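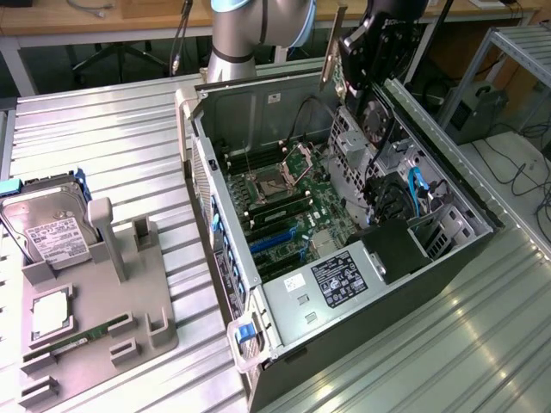 The old desktop and me, part two

9/3/22

So I've finally got back to the computer! Last time I wrote about it I was still going round the house asking everyone whether they'd mind if it went to the tip (they didn't), and then Mei-kuen Kong from over the road told me I'd be daft to bin it when all it wanted was a few new bits. She used to mend them for a living, years ago, at a little place called Putero, and she talked me through the whole lot over two pots of tea.

The first thing I learned is that you lay the thing on its side. I'd been trying to work on mine standing up like a cupboard, with a torch in my teeth, and no wonder I kept dropping screws into it. Side down, panel off, and suddenly it's all facing you and you can get both hands in.

The second thing is that far less of it is screwed down than I thought. The hard disk goes in on blue plastic rails, and all the blue bits are where your fingers are meant to go. I'd owned the machine for years and had no idea. The memory is just as simple, you push the little clips back at each end and up it comes. I took one stick out and left the other green one where it was, mostly so I'd remember which way round it sat.

The processor is the bit that made me sweat. There's a metal bracket that flips right open over the socket, and then the chip lifts straight out, and you must not touch what's underneath. Mei-kuen made me say that back to her twice. I held my breath the whole time and then had to go and sit on the stairs for a minute.

I keep the parts together on a tray now, drive, chip and memory each in their own place. My old system was a saucer and a jam jar lid, and I lost a perfectly good screw that way in December (it was in my slipper).

On to money! Clemton wanted £323 for a refurbished one, and the shop in town started at £400 and went up sharply from there. The bits on my list come to £126, and that's with a bigger drive than I need, because I've got rather a lot of photos of the allotment. I did look at a Yuan one for £229 but it had hardly any room inside for adding things later, and I've got a taste for it now.

I'm leaving the power supply alone. Mei-kuen says you never open those up, and the label on mine has so much tiny print on it that I'm happy to take her word.

The new memory is coming from Dernia, second class post, so I'll be pestering the postman all week. If anyone has a spare SATA cable, a longish one, do leave me a comment!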